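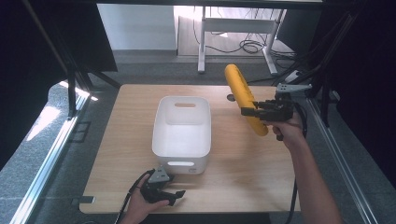
White bin, oval handles, empty.

marrel_k
Thu 25 February
I want to store winter wool in plastic bins like this one. In December I found moth holes in two sweaters, so the cardboard boxes must go. My question is about the lid: closed tight, or with some air?

Enedon
Closed tight, always. Wash everything first, then dry it for a full day. I have 14 sweaters stored so and no hole in 11 years.

tilde80
I don't agree with Enedon. Wool in a tight box smells bad by fall. I use cotton bags on an open shelf and shake them out every month.

marrel_k
Thank you both. Shaking every month is too much for me - I know I will forget. Does cedar help?

lavosora
A little, when it is fresh. Freezing is better. Put the sweater in a bag, leave it in the freezer for one week, then pack it.

tilde80
Not everyone has a freezer with space for sweaters.

Enedon
One at a time fits in any freezer. And the smell comes from packing damp wool, I have said it already.

marrel_k
I will freeze first and then use a bin with a tight lid. The gray coat goes in a cotton bag, it is too long to fold.

Contact - Copyright Brunivley Home Forum - Back to top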